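# Chapter 4: Cups, Bins, and Other Open Containers

Most of the things in a home or a small office are stored inside something else. Pens go in a jar, spoons go in a drawer tray, spice bottles go on a rack. This chapter deals with the simplest kind of storage there is, the open container with no lid. Drawers and lidded boxes are covered in Chapter 5.

An open container does two jobs. It keeps a group of items together, and it lets you get at them with one hand. How well it does either job depends on its height compared with the height of what goes in it. A tall item in a short cup is easy to grab but may lean or tip. A small item in a deep cup stays put, and you may have to look straight down to find it.
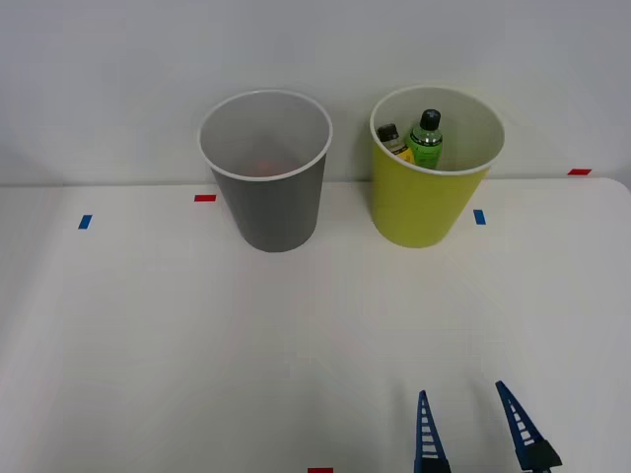 *Text by Ona Kuusk. Exercises by Dagmar Hrubý.*

The two cups are similar in size and shape, yet they hold their contents in very different ways. Both bottles in the yellow-green cup stick up past the rim, so their caps can be reached without putting a hand inside. They also lean to the same side. The small orange-red object in the gray cup sits on the bottom, and from a little way off it is easy to miss.

We will call the first case *proud storage* and the second case *sunk storage*. The terms come from the Vaher workshop notes, where they were first used for tool bins, and they will come up again in Chapters 6 and 9.

## 4.1 Measuring the Fit

To describe how an item fits its container, you need two numbers: the inside depth of the container and the height of the item when it stands upright. Measure the depth from the floor of the container to the top of the rim. Do not use the outside height - the base may be thicker than you expect.

Subtract the depth from the item height. If the answer is more than zero, the item is proud. If it is less than zero, the item is sunk. A bottle 200 mm tall in a bin 137 mm deep is proud by 63 mm. A leaning item will show a smaller figure when measured straight up from the rim, so always work from its true height.

Width matters too. A tapered cup is narrower at the base than at the rim, and a bottle that slips easily through the mouth may still not stand flat on the floor of the cup. Section 4.2 explains how to measure a taper. Before going on, read the list of terms on page 17 and have a ruler marked in millimeters ready.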